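Moving to a smaller town for a lab job

August 9, 2024

I have been in Wultavberg for two months now, and a few people have asked how the move went. It went fine. It also cost more than I planned, so I am writing down the parts that might help someone doing the same thing.

I left a one-bedroom in the city that I had kept for years. The new place is on the hill side of Arruda Street, second floor, with a kitchen big enough for a table. Rent is 645 a month with water included. Heating is separate and I have no idea yet what winter will look like. The landlord, Ademir Brandão, lives downstairs and gave me last year's bills to look at, but the tenant before me traveled a lot, so they don't tell me much.

The movers were the expensive part. I got one quote over the phone and took it, which was a mistake. The final bill came to around 2000, mostly for the stairs and for a second trip with the bookshelves. If I did it again I would sell the bookshelves. They don't fit under the slope of the ceiling anyway and two of them are still in the hallway.

I walk to work. It takes 35 minutes if I go along the river and less if I cut through the Uretti parking lot. I sold the car in the first week and have missed it only for groceries. The bus out to the big supermarket stops running early in the evening, so I shop at the small store on the corner and pay a little more.

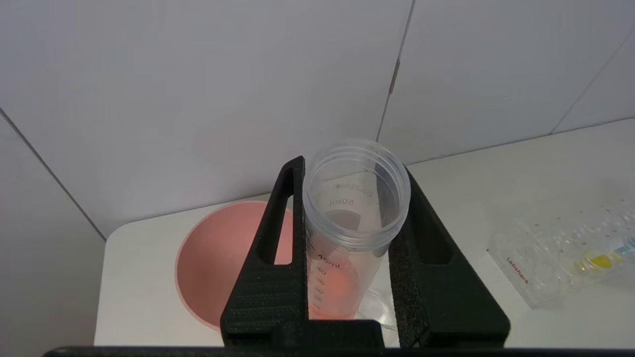
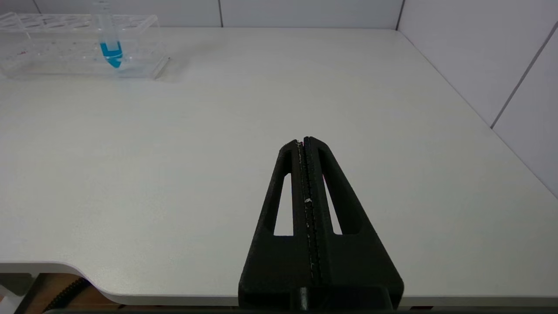
Simone Queiroz wrote back after I sent her a draft of this and said I was being too easy on the town. She has lived here longer than I have and thinks the rent is only low until the first renewal, so I should ask for a two-year lease now, in writing, before the students come back. She also said the river path floods in spring and that I should learn the other way before then.

I asked Ademir about the lease the next morning. He said he would think about it.

Other things I had to sort out: the internet took three weeks, and the post office would not forward anything until I brought in a signed lease. I still don't have a dentist. The one on the main square is not taking new patients, so I put my name on a list in the next town over.

I'll write again once the first heating bill comes.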